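2 Jun 2018

Stick bench, continued. Three team sticks in from the Firnero juniors, all with loose blades. Pulled the old glue with the heat gun on low and cleaned out the shafts. Two went back together fine. The third has a hairline crack in the hosel, so I've tagged it and left it on the rack for Huệ Quách to decide.

Skate profiles: Mukia wheel is down to 87 mm. It still cuts evenly but chatters a bit at the heel. Dressed it twice. Will not use it on goalie steel again until the new one is on.

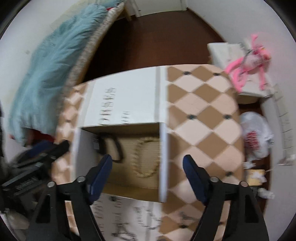
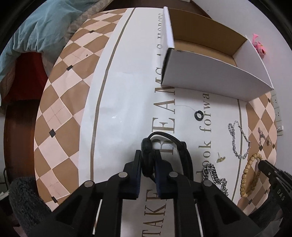
Flex test on the Pikeo shafts, the batch with the matte finish. Clamped each one at both ends, hung the weight at centre, read the deflection after 5 minutes. Shaft 176 came in softer than its label and so did the one after it. I ran them both again with the clamps swapped and got the same thing. Load cell cable was too short to reach the logger from the clamp end, so I read the numbers off by hand. I want a black cable like the one on the round table, long enough to loop over itself and still lie slack. The stiff grey one we have drags on the cell and shifts the zero.

Logger file is 782, in the Phùng folder. Ignore the first run in it, the clamp slipped.

Still to do: re-glue the crest on the spare goalie pads, order tape, find the colour chart for the laces. Season orders have to be in by September.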